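Bench notebook, September, back room, 4:15 pm

OK, picking the sourdough crackers back up! Last entry ended with me scraping burnt rye off the good tray, so I'm starting fresh with the Pitness flour (the stone-ground one, darker bag) and leaving the Cleveo white for the control batch. Starter was fed at lunch and had doubled by the time I got to it, smelled like green apples, very happy with it.

Batch A is all Pitness, 1,000 g, with the seeds folded in at the end. Batch B is the same weight of Cleveo and everything else identical, including the salt, which I forgot last time and then blamed on the oven. Both doughs rested 60 minutes under a damp towel. A was stiffer than I wanted and fought me the whole way through the roller, so I gave it a splash more water and another knead and it calmed down. I did not write down how big the splash was. Sorry, everyone. Next time I'm using the little jug with the lines on it.

Total dough for A came out at 1,863 g on the scale before I divided it. Divided it into 6, rolled each piece as thin as I dared, docked with the fork (the spiky wheel is still missing, if you have it please bring it back, I won't ask questions).

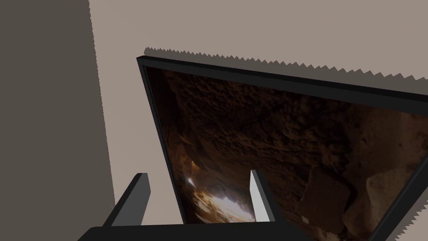
Anyway, the rolling. The middle of each sheet keeps coming out thicker than the edges, and I think it's me leaning on the handles at the start and then easing off. I tried going from the center outward and turning the sheet a quarter each time, and the last two were a lot more even. They still weren't perfect! One had a corner so thin I could read the recipe card through it, and of course that corner went brown before anything else had started to color.

Baked A first, then B, same shelf. A took longer than I'd planned for and I kept opening the door to check, which can't have helped. B puffed up in big blisters and looked fantastic, but it tastes like a cream cracker and I wanted more than that. A is nutty and a bit sour and has a proper snap once it cools. Warm, it bends. Don't judge it warm (I did, and wrote a very gloomy line here that I've now crossed out).

Question for whoever runs the Dirisora stall orders: do they want these plain or with the onion seed? The Raju mix I tried on one sheet was lovely but it drops seeds everywhere and the bottom of the tin was mostly topping.

To do: find docker wheel. Try A again with the extra water measured. Leave a few in an open bowl overnight to see how fast they go soft, and keep the rest in the tin with the tight lid. Please don't eat the ones in the bowl until I've written them up.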